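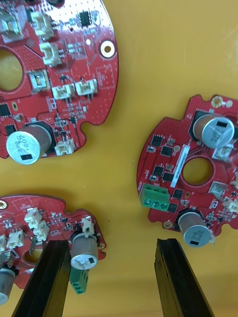 Two arms and a lot of wire: Reece Ashworth on sorting at Fustano

When I asked Reece Ashworth what changed when the arms came to the Fustano workshop in Flirncombe, he laughed and talked about his shoulders. "I used to go home with them up by my ears," he told me. "All day leaning over the trays, picking out boards, picking out harnesses. I didn't know how sore I was until I stopped!"

The shop got its first arm in September and a second one a few months later, and the two of them now do a good part of the picking. The round red boards were the easy bit, Reece says, once everyone had agreed on how far to open the fingers (that took longer than you'd think, and there was some grumbling). Wire was another matter altogether.

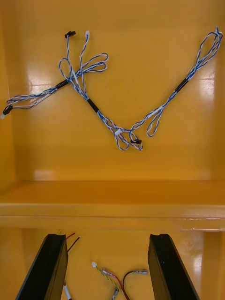
"A harness never lies the same way twice," he said. "You've got loops, you've got little plugs at the ends, and if you grab one strand you might drag the whole lot with you. I've done it myself plenty of times – so I can't be too hard on the arm."

His own day has moved along the line. He checks connectors, sets out the next lot, and trains newer people from the Darley site, which he enjoys far more than he expected. He did worry about his job, and he still misses the chatter of four people around one bench. "It's quieter," he said. "I've started bringing a radio in."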